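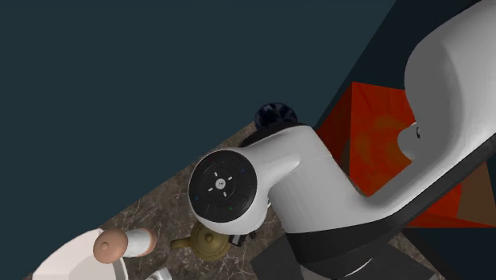

Fig. 7. White arm, wrist end with round black control ring.

7 Surface shutdown and restart, Lullum pumping units

Applies to Lullum units with the Kodach controller. Older Tisside panels – see the April supplement.

Before you start
Lock and tag the switchboard. Tell the control room. Have the well file handy, you will need the last tubing pressure.

Planned stop
1. Bring speed down to 39 Hz. Hold until motor current is steady.
2. Press STOP on the controller. Wait for the zero speed light.
3. Close the wing valve. Slowly.
4. Open the main disconnect. Hang your tag.
5. Write down tubing pressure, casing pressure, time.

CAUTION: Fluid falling back down the tubing can spin the pump backwards, and the motor will then put voltage on the cable. Disconnect open does not mean cable dead. Test every phase before touching anything.

Restart
1. Check backspin reading is zero. Not low – zero.
2. Megger the cable to ground. Less than 300 megohms, stop and call it in.
3. Open the wing valve, check choke setting against the well file.
4. Remove tags, close disconnect.
5. Clear the underload alarm (code 2534) if its showing. Clear it once only.
6. Press START. Watch the current until fluid reaches surface.

Note: wrong rotation gives low flow with near normal current. Swap any two phases at the switchboard, after a full stop and a new backspin check.

Note: if the unit trips agian on restart, leave it down. Repeated starts will burn the motor. Save the trip log before powering off the controller.

Rev. 13th November – step 2 of Restart changed, bin old copies.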